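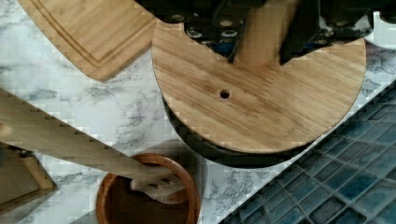

A gripper holding a round wooden lid by its handle.

Droletmont ferry trial: what the numbers leave out
2022-05-15

Vetel put out its results from the Droletmont harbor trial this month, and the press release is a cheerful read. The company says its navigation system steered a small passenger ferry across the harbor 200 times between January and the end of the trial, with 181 of those crossings finished without the crew touching the controls. The headline calls this "proof of readiness." I'd call it a decent start with a loud headline.

Take the other 19 crossings. The release gives them one sentence, which says the crew "stepped in as a precaution." A precaution against what? A kayak in the channel is one thing. A system that lost its position next to the fuel dock is another. Vetel told us a fuller report is coming but would not give a date or say whether it will be public.

Then there is the route. The Droletmont crossing is 400 yards from ramp to ramp, in a sheltered harbor with a speed limit and good markers. The ferry did not run after dark, and trips were called off in fog. Those are sensible rules for a first trial, and I have no quarrel with them. But fog and darkness are when a tired skipper might really want the help, and the trial tells us nothing about either.

The money is harder to follow. Vetel says operators could save on crew costs, yet the ferry sailed with its full crew every time, plus a Vetel engineer on board and another watching from shore. Current local rules would not let it sail with fewer. Any savings are on paper for now, and the paper hasn't been shared.

Compare the work at Warnivdale, where Ocampo has been fitting a much plainer docking aid to workboats. It reads out distance and drift on a screen and leaves the steering alone. Ocampo has logged almost 3000 dockings with it and publishes the bad ones along with the good, including a few hard knocks against the pier. It doesn't make for exciting video. I still learned more from those logs than from anything Vetel has sent over.

Vetel wants to move next to a longer route with cross traffic, and has asked the Droletmont harbor office for permission to try. The office has not answered yet. Before it does, it should ask to see the notes on all 19 of those crossings – and so should anyone thinking of buying the system.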